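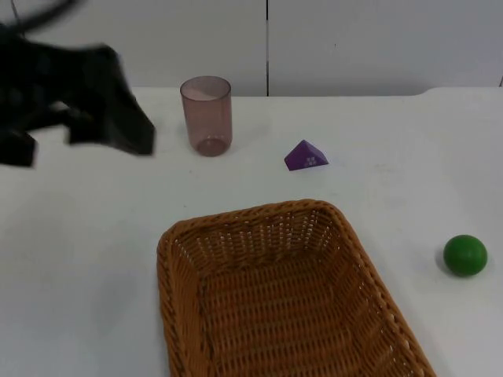 Gerrit Oosthuizen: we had the same with a Hivard basket on a white top, little dark bits everywhere by the end of a week. Is it the basket shedding or is it coming off the table? Work that out first or you'll be wiping forever.

Ticket 1742
Opened: April 2018
Item: Hivard basket (toy tidy), Vilside table, white
Bought from: Mockus
Status: open
Logged by: Aušra Eglītis

Problem
Specks on the table top in the toy corner. Tiny, dark. Wipe them off, tidy the bits into the basket, come back, more specks. Also faint smudgy patches that might be the table and might be the light, can't tell. Basket lives on the table, gets dragged about a lot. Toys in use: cup, the purple block, green ball, usual.

Replying to Gerrit: don't know yet, that's what the log is for. Will do one thing at a time.

Step 1. Look at table close up, before touching anything
Got right down next to the basket. To the left of it there's fine ribbed-looking lines, grey on grey, running alongside. Thought scratches at first. Ran a finger over, nothing to feel. Could be shadow coming through the weave?? Leaving it. One thin darkish streak further over as well, possibly a mark, possibly nothing.
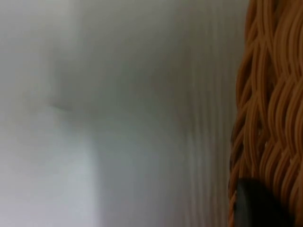

Step 2. Basket outside, tip up and bang
Turned it over on the step, few good slaps on the bottom. Bits came out. Crumbs mostly, and some short thin stuff I'd call fluff. Nothing that looked like broken weave. Checked the rim all the way round, no loose ends sticking up. Brushed inside with the dry washing up brush, gets into the corners better than a cloth.

Step 3. Wipe table
Damp cloth, drop of washing up liquid, dry with tea towel. Did the back edge by the wall too, crumbs collect there. Didn't use the Farkia cream cleaner, label says not for matt tops and I've alredy been told off for that once. Went back over it with my nose practically on the table. Still a speck over on the right and a smaller one near the middle, plus a pale roundish blotch left of centre.
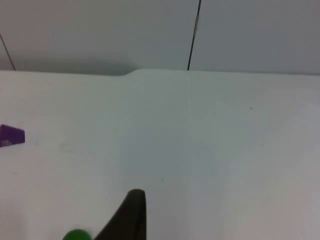 Tried a fingernail on the right hand one. Doesn't want to shift. So at least one of them isn't crumbs. Blotch I'm not bothered about.

Step 4. Basket back on, check again
Put everything back in the basket, out again, dragged it about the way it normally gets dragged. Then looked at the bit of table next to it. Four specks that I'd swear to, one of them a short slanty mark like a scuff, the others just dots and very faint. 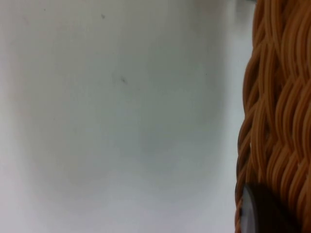
The slanty one is the one I'd like an answer on. If it's a scuff it's the base of the basket doing it and Mockus can swap it or send some felt pads. If it's dirt I'll feel daft. Will go at it with a damp cotton bud tonight.

Step 5. Still to do
Old tea towel folded under the basket for a week, no dragging, lift it by the rim. Wipe table only at bedtime. Note any new specks here.

Gerrit, did yours ever come off or did you just live with it? And did you put pads on yours, if so what sort, the stick on ones in the drawer are to thick I think and it'll wobble.

Leaving ticket open.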